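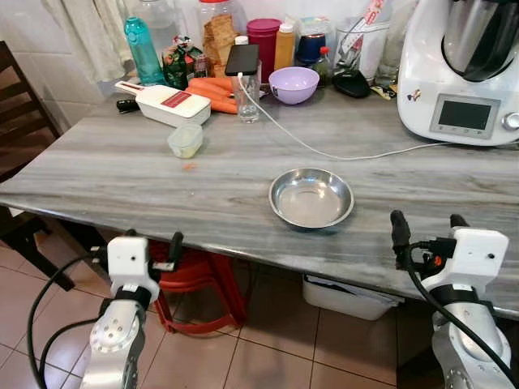
Nemham Kitchen Club
16th January -- hello all! Noeline Ashby here with carrots on the brain, because the carrot salad is up next and I do love a bit of grating.

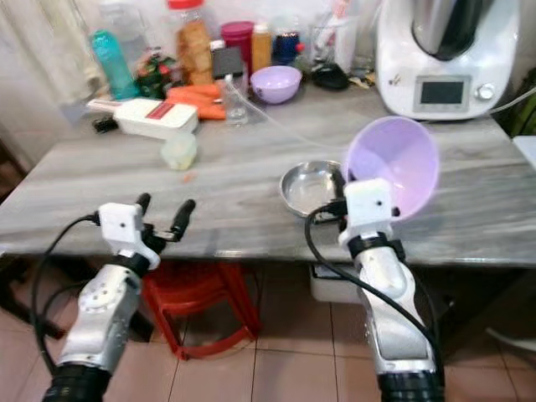 Do bring your biggest bowl, won't you, as you always need more room for tossing than you'd think. Mine holds enough for 9 hungry people!
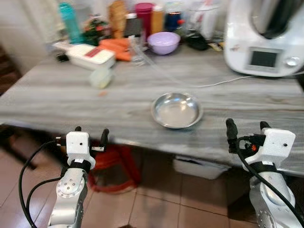
Gisela Bustos asked about dressing -- lemon, oil, a pinch of cumin, and 30 minutes' rest before you taste it again.

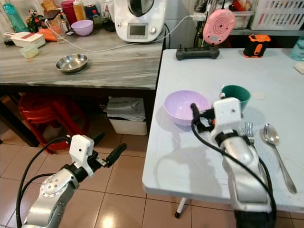

Fork, spoon and the light purple bowl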